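Laundry and Folding Area, Bukdale Workshop Building

Gallery page, updated August 24, 2020

The laundry and folding area at Bukdale handles work shirts, overshirts, towels and a small amount of bedding. It was set up by Natalina Santoro and Joaquim Paiva to replace the old arrangement, in which clean clothes came back from the Testa building in sacks and were sorted on the floor. The notes on this page cover the layout, the sorting rules and the handling of the garments that give the most trouble. Picture notes are by Elisa Cirillo. Corrections go to Gualtiero Piras at the front office.

Layout

The folding table is the fixed point and everything else is placed by its distance from it. Baskets are brought to the table, worked through, and returned to the wash side. A full basket does not stay on the table overnight. Flat storage is on open shelving.

The table height was raised once, in October of the first year, after complaints of sore backs. The present height suits most people. Shorter users keep a step under the table and should push it back in when they leave.

Sorting

Garments are sorted by fabric weight first and by color second. Fabric weight decides the drying time, and mixed loads were coming out with dry cotton and damp flannel. The categories in use are:

Light woven: dress shirts, thin work shirts, pillowcases
Heavy woven: flannel shirts, overshirts, canvas aprons
Knit: T-shirts, sweatshirts, socks
Terry: towels, bath mats

Striped and plaid shirts follow the same rule. A thin striped shirt goes with light woven and a flannel plaid goes with heavy woven, even where the colors match. Rosalba De Luca keeps the printed list current and has asked that handwritten additions be dated.

Anything that does not fit a category goes into light woven on a low setting. This has worked so far for everything except a quilted vest.

Baskets

Perforated plastic replaced the canvas hampers. The canvas held moisture at the bottom seam and took too long to air out between loads. Plastic baskets can be rinsed and stood upside down. The perforations also let a load cool after the dryer, although items at the center of a packed basket stay warm much longer than those at the sides.

Two points on use. Lift by the hand-holds, never by the rim between them - the rim on one of the first baskets split that way. Do not press a load down to make it fit. A load that has to be pressed is a load that will need ironing.

Folding and hanging

Light woven shirts are folded. Heavy woven shirts may be folded or hung, depending on space. The method for a folded shirt is the standard one: buttoned at the top and third buttons, face down, sleeves brought across the back, sides in to the width of the board, then up from the hem in two turns. Collars are set by hand before the first fold. A collar that has dried crushed will not recover under the weight of the stack and should be dampened.

Fine stripes are useful for alignment. If the side fold runs along one stripe from shoulder to hem, the finished shirt will be square. Plaids give a line in both directions and are easier still, but flannel is thick and the fold tends to open. Leave flannel at the bottom of the stack or hang it.

Shirts wait on the table in a heap until they are picked up one at a time. Earlier attempts to lay them out in rows used up the whole surface and saved no time. With a heap, the usual fault is a sleeve caught under another garment. Pull from the shoulder seam, not from the cuff.

Pictures

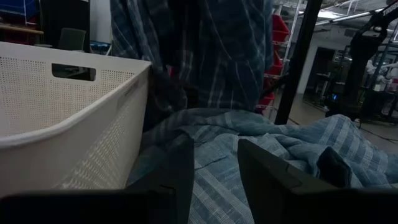

Light blue and white striped shirt in a loose pile, beside a white perforated basket. Navy, gray and white plaid flannel hanging above. Red bins on the wire rack at the back.

Supplies and records

Basket labels are ordered in packs of 200 from Avau. The current labels hold up to rinsing but curl when stored near a heat source. The remaining stock is in the front office.

The load counter on the older washer read 1440 at its last service. Belt and door seal were replaced at that visit. The newer machine has no counter, so its loads are written on the sheet by the door. Please enter the category as well as the load, using the names in the list above.

Items with no name tag are held for one month and then sent to the Pletudside clothing exchange. Shirts go folded and flannels go on hangers, with the hangers returned in the same box.

Related pages: Dryer settings by fabric weight. Name tag requests. Drop-off hours at Testa.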